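Gradwood Robotics Club
Minutes of the ordinary meeting, 15/06/2018
Minutes taken by Wyn Maddocks, the usual secretary having remembered a dental appointment.

Apologies: Humphreys, and the whole of the first-year group, who have exams and sent a single apology to share between them.

1. Minutes of the last meeting
Accepted, with one correction. The word "triumph" under item 4 to be replaced with "attempt".

2. Matters arising
The key to the tall cupboard has been found in the tall cupboard. The spare is still missing. The hire form for the minibus went to the wrong office and came back stamped, so we may now own a parking permit.

3. Two-arm project
The block task carries on. The arms are to deal with a red piece and the black block it sits in, under student control first and by program afterwards. The team is keeping to the big white table, and the meeting agreed it should stay where it is until the Sirkow entry is over, whatever the chess society says. The red fingertip was discussed at more length than anyone had planned. One side likes the taper. The other side thinks a blunter shape would forgive more, and said so several times.

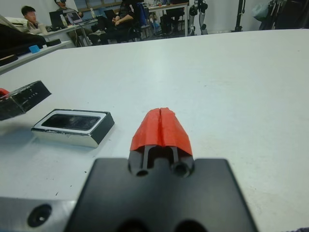
Nutov asked whether the program could be told to give up after a set number of tries, as it had no sense of shame and would otherwise go on until the building closed. Agreed in principle. The limit was put at 12, after bids from both ends of the room. Nutov to write it in and to tell people when it has been written in, which was not done last time.

It was also agreed that whoever changes the starting position of either arm must put it in the log book. The log book currently holds one entry, and that is a complaint about the log book.

4. Sirkow entry
The entry form is due back in August. We need a team name, a description of 200 words and a named person who will answer the telephone. The draft description stands at 721 words and includes a history of the club. Wyn Maddocks to cut it, starting with the history.

Team names were invited. The meeting heard them and moved on.

The rules ask for one run with both arms working at the same time. There was a long talk about which arm should go first, until it was pointed out what "at the same time" means. The left arm will look after the block end of things and the right will keep clear until called for. Practice to be done in pairs, one student at the controls and the other within reach of the stop button, awake.

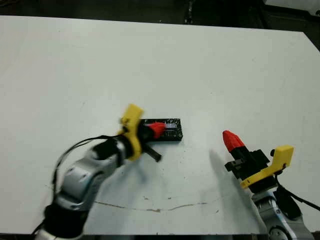

MONEY

5. Balance
The club has more than £600, the most it has ever had, and four people had already thought of something to do with it. A request for new chairs was turned down. A request for cable ties was passed at once. Travel to Sirkow comes first and anything left over will be argued about in the autumn.

6. Any other business
Biscuits. The rota has lapsed and the tin is a disgrace. Humphreys was elected to see to it in his absence.

Someone asked if the club could have a banner. It could, if someone made one.

The mugs by the sink belong to the people who leave them there and those people know who they are.

7. Next meeting
Same room, date to be put on the door. Bring the log book.

Actions
Nutov: limit on tries.
Maddocks: description for Sirkow, entry form.
Humphreys: biscuits.
All: log book.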